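Stop Giving Away What You Wouldn't Fold

Last March our town swap in Fivville took in 4,000 pounds of clothes in one Saturday. Much of it came in knotted trash bags, and by closing time plenty of those bags had not been opened.

I don't blame people for having too much. I blame the habit of calling it a donation when we want it out of the hall closet. 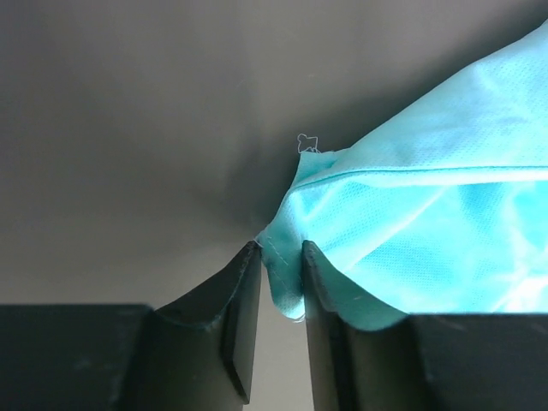 What sorting costs

The swap pays Skundton 80 dollars for every load it hauls off. That money was supposed to go to winter coats. A bag of clean, folded shirts takes a minute to check. A mixed bag takes far longer, and half of it goes back out the door.

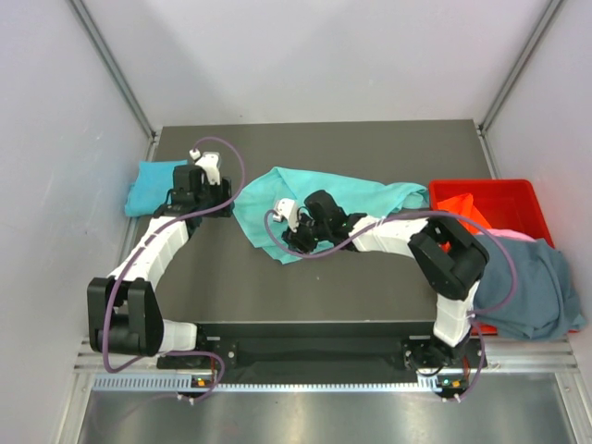

Light blue cloth, folded.

Wanting Guo, who runs the Plasitz store, wants a limit of two bags per household. I would go further and ask for everything folded. If a shirt isn't worth folding, it probably isn't worth wearing, and a loose thread is easy to snip before you hand it over. 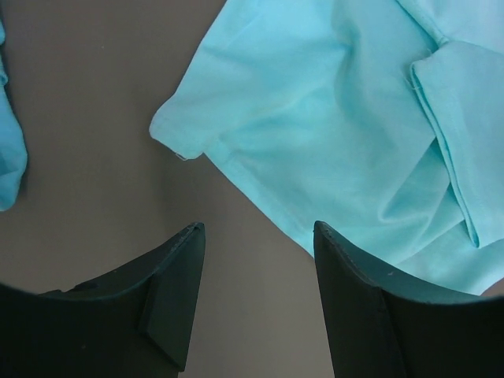

A loose white thread at the hem.

Some will say a rule like that scares givers away. A few, maybe. I'd still take 50 good bags over 543 bad ones, and I'd like to see it tried this fall.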